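Chapter 7
The Road and Its Edges
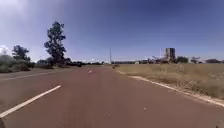
Most people who travel by road look only at the lane in front of them. The engineer must learn to look at the whole width, from the grass on one side to the trees on the other, because a road begins to fail at its edges long before the driver feels anything under the wheels. In this chapter we study the straight rural road on flat land. It is the simplest case, and for this reason it is often designed with too little care.

We will use one main example, the road between Plesthorpe and Cokurau. It crosses dry grassland and carries up to 700 vehicles in a day. The surveyor Junhao Zhong walked a part of it in October and made notes on the surface, the painted lines and the soil next to the pavement. His notes are given in Section 7.4, and the student should read them together with the tables.

Three questions will guide us. First, what do the painted lines tell the driver? A dashed line divides the lanes and may be crossed when the way is free. A solid line at the edge shows where the pavement ends for traffic. On a long straight road the dashes seem to become shorter with distance, and this effect helps the driver to judge speed. Second, where does the rain water go? Bare sandy soil beside a road can be carried away quickly, and then the edge loses its support. Third, how near to the road may plants grow? Low shrubs hold the soil in its place, but a tree with a thick trunk is a danger to a car which leaves the road.

Before you continue, please review the cross slope from Chapter 6. In the exercises we take a slope of 2 percent and a test section of 257 meters.

7.1 Parts of the Cross Section

The cross section is a drawing of the road as if it were cut by a knife from side to side. It shows the lanes, the edge strips, the curb where there is one, and the ground up to the border of the road land.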